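Rerkthorpe Residents' Board > House and Home > Curtains: line them or leave them?

marrowfat_jen
Morning all. We moved into one of the terraces on Gitelthorpe Road in March and the front bedroom has a huge bay with nothing on it but a paper blind. I've been quoted 1246 pounds for made-to-measure, lined, hung, the lot, and I nearly fell off my chair. My mum says make them myself and don't bother lining them. My husband says line everything or we'll freeze. Who's right? I can sew a straight line and that's the limit of it.

tidewrack
Your husband. Those bays leak like anything. We had unlined cotton up for two winters and you could watch it move when the wind got up. Lined the lot with thermal and it's a different room now.

OldPlumStone
Going to disagree with tidewrack. Lining won't fix a draughty sash. Get the windows sorted first — brush strips, bit of filler, an afternoon's work — and then you can hang whatever you like. I've got plain linen in mine and I love the light coming through in the morning.

tidewrack
Yes but Plum, you're on the sheltered side of the hill! Come and stand in my front room in January and tell me about your linen.

marrowfat_jen
Ha, fair enough both. The windows are on the list but so is the boiler, so curtains are coming first I'm afraid. Where does everyone buy fabric round here? And how much extra do I need for the fullness? The woman in the shop said double and I thought she was having me on.

Wekesa Temba
She wasn't having you on. Double the width of the pole for pencil pleat, and don't skimp or they look like bed sheets. The remnant place in Putport is worth the bus ride, they had sateen lining on the roll when I went in and it was far cheaper than the department store. Wash a bit of your main fabric first, though. I didn't, and mine came up about 2 inches after the first wash, so now the lining hangs out of the bottom like a petticoat.

I ended up unpicking the hem and doing the lining separately on its own tape, so it can come off. Much happier with it. Cream lining, dark grey-blue on the room side.
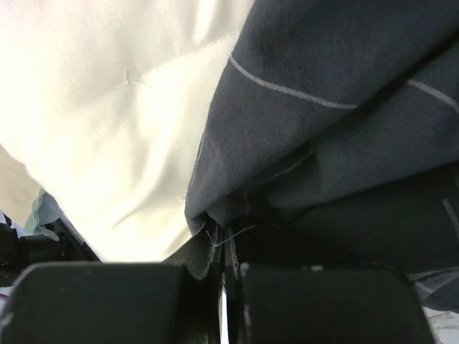
Lilian Nyanda
Detachable is the way to go, I'd never sew a lining in again. You can wash it on its own and if the sun rots it after a few years you only replace that bit. Only thing I'd say is make the lining a touch shorter than the curtain and narrower at the sides, otherwise it peeps round the edge and drives you mad.

OldPlumStone
I still say it's a lot of faff. Detachable ones never hang as well, you get that lumpy look at the top where there are two tapes fighting over the same hooks. If you must line, sew it in properly.

Lilian Nyanda
Mine aren't lumpy! You have to pull the lining tape up less than the curtain tape. It took me a couple of goes, I'll admit.

marrowfat_jen
Right, I think I'm going detachable, sorry Plum. What about thread and needles? I've got my nan's old Lindqvist machine and it does not like anything thick.

tidewrack
New needle before you start, a size bigger than you'd use for a dress, and a long stitch. Go slowly over the side hems where it's all folded up. If the old girl really sulks do the thick corners by hand, it's only a few inches each.

Wekesa Temba
And leave the bottom hem till last. Hang them up for a week with the hem just pinned and let them drop, then sew it.

marrowfat_jen
A week with pins in! We've got a cat. Okay, Putport tomorrow if the bus behaves, will report back.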